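Gripper loses its hold after a protective stop
Posted in Automation Support, September 2026

Theophilus Nutsugah
Our laboratory operates a tabletop arm under the Nomix controller to lift small printed parts. Following a protective stop, the gripper opens as soon as the stop is reset, and the part falls. The fault has occurred 3 times in the last 500 cycles. The grip force is set to 40 percent. Please advise whether this is a wiring fault or a matter of settings, and whether the arm may remain in service in the meantime.

Poonam Malhotra
Raise the force to 70 percent. That resolved it at our site.

Comfort Ankrah
I would advise against raising the force before the cause is known. A gripper that opens on reset has usually lost its last command when tool power was cut. Please proceed as follows.
Take the arm out of service and post a notice at the controller.
Review the event log for a tool power entry at the time of each stop.
Inspect the cable at the wrist for strain, particularly where it loops away from the joint.
Set the gripper to hold its position on reset, then test at reduced speed with no person within reach.
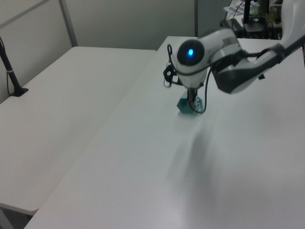
Mawuli Sarpong asked whether the same setting applies after a full emergency stop. It does not in our installation, where an emergency stop also clears the stored grip position. The part must be removed by hand with power locked off before the arm is restarted.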